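About Us

Hi, and thanks for stopping by. I'm the person who answers the phone at Binthorpe, sharpens the pencils, and teaches most of the evening classes. We're a small school for people who want to repair and bind their own books. Cookbooks, hymnals, the family Bible with its spine hanging off, a paperback you've read until it gave up on you – bring it in and we'll get to work!

How it started

I came to bookbinding by way of a cookbook. My grandmother's, held together with a rubber band and a lot of hope, and the pages for pie crust kept sliding out onto the kitchen floor. I took it to a shop, got a price that made me sit down, and decided I'd learn to do it myself. It took me most of a winter and the first try was crooked (it's still crooked, I kept it that way), but I was hooked.

For a while I ran classes at my own kitchen table. Then I rented the old Ruggiero building on the corner, which had been a shoe store and still had the little slanted stools. We kept the stools. People fight over them.

What we teach

The beginner course is called Gritcombe, after the street I grew up on. It runs 13 weeks, one evening a week, and you go from folding a single sheet of paper to sewing and covering a whole book. You don't need any experience. You don't need good handwriting either, which people ask me all the time for some reason.

After that there's the repair course, where you work on something of your own. We do torn pages, loose hinges, new spines, and the dreaded masking tape. If you've ever put masking tape on an old book, I forgive you, but please stop.

We also have a Monday open bench for anybody who has finished a course. Coffee's on from six and the big press is free to whoever gets to it first. Some folks come to work and some mostly come to talk, and I'm fine with both.

Every December we close the regular classes and make blank journals for the town library sale. Last time we made 166 of them, and I still had glue in my hair at New Year's.

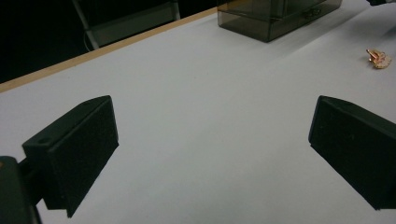

The Bakumetti collection

One thing I'm really proud of is our sample library. It came to us from a bindery called Bakumetti when it shut its doors, and it holds 1,242 swatches of cloth and decorated paper, all labeled in the same tiny, slanted writing. Some of the marbled papers are so pretty that I can't bring myself to cut them – so we don't, we just look at them and try to copy the patterns. Students can browse it any time the school is open. Clean hands, please, and no pens!

Coming to see us

You're welcome to drop in before you sign up. Sit in on a class, poke through the paper drawers, ask me what your old atlas might need. I can't tell you what a book is worth in dollars, I'm no good at that, but I can usually tell you whether you can fix it yourself and how long it'll take. Street parking is free after five, and the side door is the one that opens.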